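4. Clearing Packaging Litter From Hard Floors

4.1 What counts as litter

Short section, mostly on the dry stuff. Wet spills went in a seperate log and come up again in Section 6.

By packaging litter we mean whatever is left on the floor once a parcel has been opened and the thing inside has been taken away. Flaps of carton. Trays and inserts. Labels and the backing they peel off. Film, tape, twist ties, the odd foam corner. It differs from ordinary floor dirt in two ways that matter for this paper. First, it's big. A piece of carton the size of a hand doesn't behave like crumbs, and the tools sold for floors are made for crumbs. Second, it comes mixed. One parcel will put heavy and light, stiff and floppy down on the same patch of floor, and the person cleaning up has to decide whether to treat it as one job or several.

We logged 267 clear-ups in total. All on hard floors: stone, ceramic tile, sealed wood, vinyl. Carpet was left out from the start. Households were in Mirnik and Rurden, recruited by notice and word of mouth, so the usual caution about who says yes to this kind of thing. Coding was done on the Bemlow sheet (Appendix B) by both authors, disagreements talked through afterward, and where we couldn't agree the entry was marked open and kept out of the tables.

4.2 The pile

People make a pile. This sounds too plain to write down but it drives everything else. Before the dustpan touches the floor there is nearly always some gathering stage, with broom or foot or hand, and the pile that results is seldom neat. The big pieces end up in the middle and the small ones trail off at the sides.

Polished stone makes this stage easy and annoying at once. Things slide. A light tray pushed from one side goes further than you wanted, and flat card sticks to the floor like it's been glued there. Broom bristles ride up over a flat sheet and come down on the other side, with nothing moved. Several householders had a trick for it: turn the broom and use the edge of the head, or press a toe on one corner so the other lifts. Most just bent down and picked it up. We coded that as "hand pick" even when the broom was still in the other hand.

Figure 3. Litter and tools on a marble floor. Panel (a), an open cream-white tray and pieces of brown cardboard in the middle of the floor, black bucket behind. Panel (b), a flattened piece of corrugated cardboard with its shipping label. Panel (c), dustpan over the bucket.

(a)

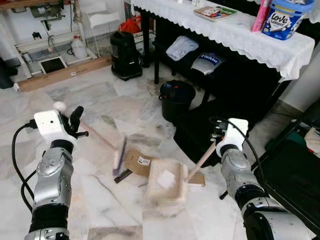 Where the pile gets made was the other thing we looked at. We had expected people to sweep toward the bin or bucket, to save carrying. Some do. More often the pile forms where the litter already was and the container comes to it, or sits a step or two off and the dustpan makes the trip. In the open middle of a room this works fine. Near furniture it doesn't. Table legs catch cardboard. Anything that gets under a table or a sofa has to be fetched out again, and the fetching took longer than the rest of the job in a fair number of entries (Table 5, last column).

A word on vacuums. A good many of the households own one and it was often standing right there, in the same room. For packaging litter it mostly stays out of the first pass. Card blocks the nozzle, film gets sucked flat over the end and makes that awful noise. What the vacuum is for is the second pass, dust and crumbs of foam after the big pieces are gone, and for that pass people with hard floors were split, plenty of them simply running the broom round once more and calling it done. One householder in Rurden kept the vacuum for visitors coming. Fair enough.

4.3 Size order, or all at once

Two strategies. We call them graded and lumped, for want of better words.

Graded: large pieces by hand, straight into the bucket or set aside, then broom and dustpan for what's left. Lumped: everything to one pile, everything onto the dustpan, whatever won't fit gets a second trip. In 63 entries the person changed from one to the other partway, nearly always from lumped to graded, nearly always when a piece of carton fell off the pan. We didn't see a change the other way often enough to say anything.

Lumped looks quicker. For small loads it is. For a whole parcel's worth it loses its lead at the dustpan, where the load has to be balanced, and a tray with raised edges sitting on a pan is a bad passenger. It tips, it slides back, it takes the small bits off with it. Graded clear-ups had a slower start and a quieter finish. Mean time came out at about 90 seconds for both when everything is averaged together, so the average hides what we're interested in and we don't lean on it.

Labels. We added a code for these late, after noticing that a piece of carton with a shipping label on it was being treated differently from a plain piece. Some people stop and look. Some tear the label off and keep it apart, for the name and address on it or in case of a return. A labeled piece was more likely to be hand picked, in both towns, whatever its size. Whether that is the label or just that the labeled panel tends to be a big flat one from the top of the box, our data can't say. Both, probably.

Flattening also matters more than we thought at first. Carton that's been flattened and creased, with torn edges, doesn't lie truly flat; the folds hold a bit of spring. That gives the bristles something to get under. So a roughly handled piece sweeps better than a fresh clean panel, and the tidy habit of pressing everything dead flat for recycling makes the sweeping harder. Small point but it came up again and again in the remarks column.

(b)
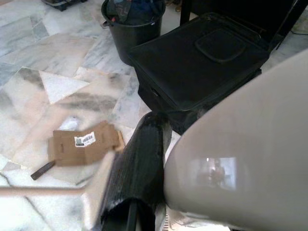

Imani Khaemba objected, on reading the draft of this passage, that cardboard shouldn't be under sweeping in the first place. It belongs with paper, it goes out with paper, and a householder who sweeps it into the bucket with the dust has only put off the sorting until later, with dirtier hands. Her view was that lumped clear-ups should be charged with the time spent at the bin as well, and that if we did that the comparison would not even be close.

We take the point and went back to teh logs. Trouble is the log ends when the floor is clear. What happens at the bin happens later, sometimes the next day, and we'd only asked about it in the follow-up talk. From what people told us, sorting after the fact is common in Mirnik, where the paper bin is in the yard, and rare in Rurden. So the charge would be unequal between the towns. We leave it as a limit of the study and have put a bin-side question on the new sheet.

4.4 From pan to bucket

The tipping. Least studied part of the job, as far as we can find, and the part where litter most often goes back on the floor.

A pan is tilted over a bucket and its load is supposed to slide. Fine dust slides. Card does it late and all at once. Light scraps hang on at the lip, the more so on pans with a serrated edge, which is there for combing out the broom and does that well, but the teeth hold film and thread. People tap the pan on the rim of the bucket. Or knock it with the broom. The knock is where things get lost: a scrap jumps off the side and misses.

Bucket or bin? A bucket is wide and low and can be stood next to the pile, broom head resting by its base while the pan goes over the top. No lid to fight with. Against that, it fills fast with stiff pieces, which stand up in it and keep the next load from going down. A white piece wedged across a bucket of dark scraps takes up far more room than it weighs. Householders who used a bucket generally emptied it once per clear-up; those with a tall bin didn't bother. Liners were used less than we'd guessed. A carrier bag did the job where anything did.

Handing off the broom is a small problem all its own. With the pan loaded you have one hand left, and a long handle in it. Lean it on the sofa, it slides. Lay it down, you bend twice. Most kept hold of it and tipped one-handed, which makes the tilt less steady. The Kimaro sheet we borrowed our tool codes from has no entry for this at all, so "broom kept" is ours and should be read with care, the two coders agreed on it less well than on anything else in the section.

4.5 Extract from the remarks log

Given at length for one visit, as the table entries don't carry the order of things very well. Tidied for spelling only.

(c)
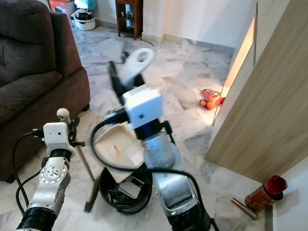
Rurden, 2021-12-06. Stone floor, polished. Parcel opened before arrival, contents already put away. Householder starts lumped, broom only. Tray goes with the first push, further than meant. Card does not. Toe on corner, then gives up and bends. Says the cold months are worse for this, more parcels, and that by January she'll have stopped caring and will just push it all behind the door.

Second push better. Pile tight enough for the pan. Pan loaded, broom kept. Tip was partial, film on the lip, tapped on the rim, gone at the second tap. One small scrap of card missed the bucket. Picked up by hand on the way past, not coded as hand pick (YB), coded as hand pick (IK), left open.

No vacuum pass. Asked why, she said the floor shows everything anyway and she'd be back at it tomorrow. Asked about the label: tore it off over the bucket and put it in her pocket. Didn't say what for.

Two more extracts of this length, both from Mirnik, are in Appendix C, along with the wording of the follow-up questions. Yaroslav Bilyk did the visits there and the remarks are shorter.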